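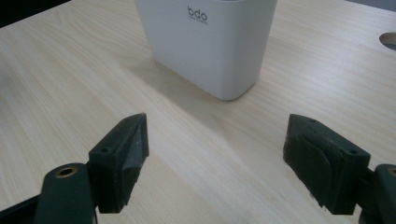
Handheld gripper pads wearing out, what are you guys using?

bracketfox
Posted Tue 28 May

ok so quick one before I order parts. Building a pair of handheld grippers, shared workshop, printed parts mostly. Goal is pick up light plastic stuff off a table, put it down somewhere else, log the finger width the whole time. Later on the same fingers go on an arm but thats a July problem.

Linkage is fine now. Put brass inserts in the pivots and the slop went away. Pads are the problem. Started with the stick-on sheet from Drorna, edges curl up and then the fibers in the backing start coming out. Second set did the same thing. I trim it, it frays more.

What I want
- something that grips smooth tapered plastic without squeezing it to death
- can be swapped without redoing the finger
- cheap, I go through a lot

Anyone?

mossgate_tom
silicone. cast your own. 16 shore or so, two part, mold comes right off the printer if you sand it. stopped buying sheet years ago

bracketfox
how do you stick it to the finger tho? nothing bonds to silicone

mossgate_tom
you dont. print the finger with undercuts, pour it straight in, it locks mechanically. look up dovetail pours

Halima Lema
Disagree on soft silicone for this. It grips great for a day and then picks up every bit of dust in the room and its worse than bare plastic. You end up wiping it before every pick. If the shop has carpet forget it. I'd go urethane, harder, and put a texture in the mold.

mossgate_tom
so wipe it. takes 2 seconds

Halima Lema
2 seconds times 3,000 picks, sure

rvn_workbench
before anyone casts anything, what's your finger geometry. if the tips are wedge shaped and not closing parallel then the pad only ever touches at one edge and of course it peels there. sheet might be fine. seen people blame the Drorna stuff when it was the linkage all along

bracketfox
hm. They are wedge shaped yeah, pointed toward the tip. I *think* they close parallel but havent checked it since I changed the pivots. Pads do look worse low down, along the bottom edge, thats where the loose threads are. Fully open right now so cant tell you much about the contact. Both fingers, bare table: 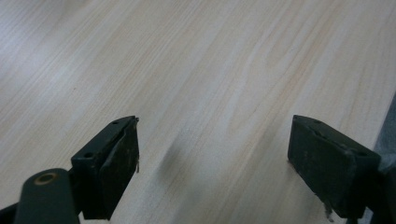
rvn_workbench
put a strip of carbon paper between the fingers and close on it. or marker on one pad, same idea. if the mark is a line and not a patch you have your answer, fix that first

mossgate_tom
good call. still say silicone

Halima Lema
Marker trick works, do it at a few different widths though. Mine were parallel at closed and toed in badly at half open. Took me ages to find. One bar in the linkage was slightly short, reprinted it in a stiffer filament and done.

bracketfox
ok did the marker thing over lunch. line, not a patch. both sides. so rvn wins, at least partly. going to reprint the links tonight, and I'll try one set of pads in urethane and one with new sheet to see

does anyone have a supplier for small amounts of urethane, Illgate wants me to buy a bucket

Halima Lema
Kaewmanee does 200 gram kits. Shipping is slow. Get the dye if you want to see wear, black on black you cant tell anything

bracketfox
ordered, thx. did get the dye.

Rest of the setup since someone DMed me about it. One in each hand, small tapered container in the middle of the table, tape on the near corners so the table goes back in the same spot after it gets bumped (it gets bumped). Right hand picks, left hand waits most of the time, which is wasteful, I know. Want to do handoffs eventually.

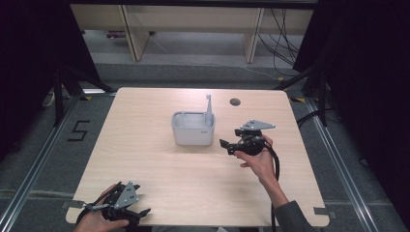
Cable is the other thing I hate. Too thick, pulls on the wrist, and after an hour you notice you're holding the grip crooked just to fight it. Looking at something with a softer jacket, or putting a strain relief further back on the forearm so the weight isnt on the tool. Tried the velcro strap idea from the Bosia thread, slid down constantly.

rvn_workbench
elastic sleeve, sew a loop on it. ugly, works

mossgate_tom
or hang it from above. bungee on a hook

Halima Lema
Overhead bungee is annoying if you reach across the table, it changes the pull depending where you are. Sleeve.

bracketfox
sleeve first then. links are printing, will post marks when they're on

mossgate_tom
post the silicone ones too

bracketfox
there are no silicone ones tom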